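Athlete advocacy and the procedure problem
Opinion – Judite Vieira
02/04/2023

The Brinen women's league changed its athlete expression rule in the off-season. The old rule prohibited any message on or near the field of play. The new rule permits messages that have been registered with the league at least five days before a match. The league describes this as liberalization. I would describe it as a licensing scheme, and I think licensing is the wrong instrument.

The rule has two defects. The first is timing. Athlete protest is usually a response to an event, and events do not observe a five-day notice period. When the Zandodura players wore plain armbands after the closure of their city's shelter, the closure was 2 days old. Under the new rule the same armbands would have drawn a fine of $200 per player.

The second defect is discretion. The rule runs to 211 words and does not state the grounds on which a registration can be refused. Idalina Vilela, who played for Correia and now advises its players' association, has argued that a vague standard is still better than a ban, as a refusal can at least be appealed. I accept the logic. But the appeal goes to the same office that issued the refusal, and no deadline for a decision is set.
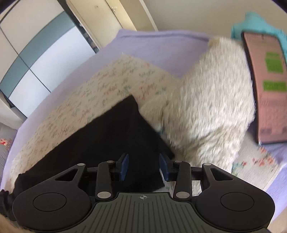
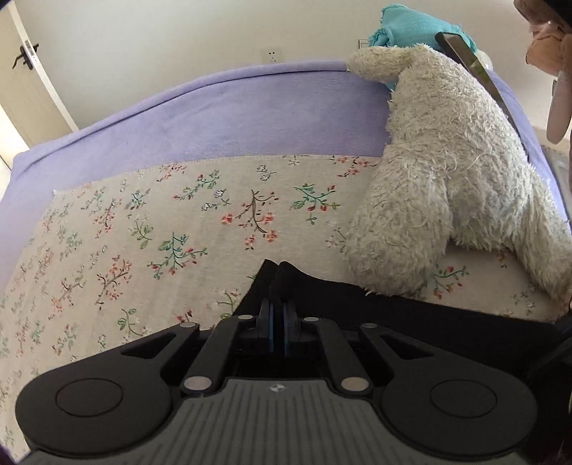
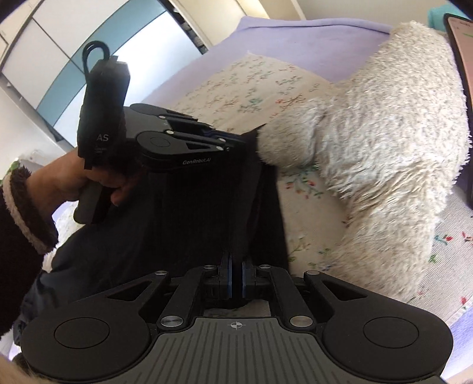 What a workable rule would contain

A league has legitimate interests here. It must keep matches on schedule, protect players from equipment hazards and meet its contracts with broadcasters. Each of these can be written down as a specific restriction. An armband that meets the uniform specification engages none of them. A banner that delays kickoff engages the first, and can be dealt with as a delay of play under rules that already exist.

The Bistach league has worked this way since May of last year. Its rule lists the prohibited conduct, presumes everything else to be permitted and puts the burden on the league to justify a penalty in writing. Disputes go to an outside arbitrator. Sponsors were said to be nervous at the time – none has cited the rule in leaving.

Brinen's owners will object that a presumption in favour of expression also covers messages they dislike. It does, and the players I have spoken with understand that. The registration clause is up for review before next season. It should be struck out, and the fines schedule should go with it.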